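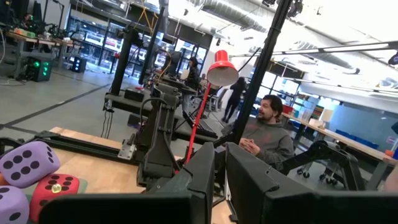

Foam dice on the bench, with the red lamp behind.

I had a budget of 3309 pounds, and by teatime I'd spent it four different ways on the back of an envelope. Skinier wanted a second table by February, you see, and I was the one daft enough to say I liked spreadsheets.

The arms were the easy bit. Castberg does a refurbished pair for 3000 (lovely things, bit stiff in the elbow) and that left me 309 for everything else in the world. Frame rails, clamps, cables, a lamp. Have you ever priced a lamp? I rang the shop in Gidport and the man said 157, and I laughed, and he didn't.

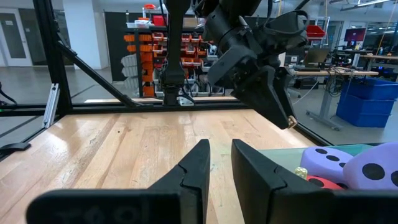
So I went back through the list with a red pen. Spare fingers, gone. The nice table, gone, and I was sad about that one, I'd been stroking butcher-block samples all week. Then my boss leaned over and asked what we'd put down for dice.

"Dice?" I said.

"They've got to pick something up."

I hadn't put down a penny for dice! Months of planning and I'd bought two very expensive arms with nothing to do.

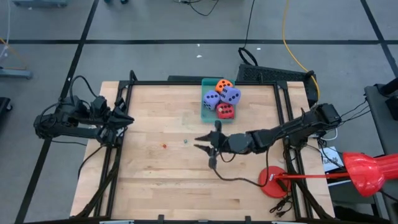

I rang Mac an tSaoi, who sell toys and craft bits by the box, and asked for the big foam ones and some tiny ones too. Almost 80 pounds with delivery. I sat there with the phone on my shoulder, adding it all up again, and the woman on the other end could hear me muttering.

"Is it for a nursery?" she asked.

"Sort of," I said, and she knocked the delivery off.

I wrote it on the envelope under the lamp, crossed out the lamp, wrote the lamp back in, and went to put the kettle on. 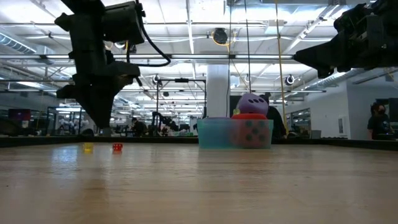

Big dice in the bin, two little ones still on the table.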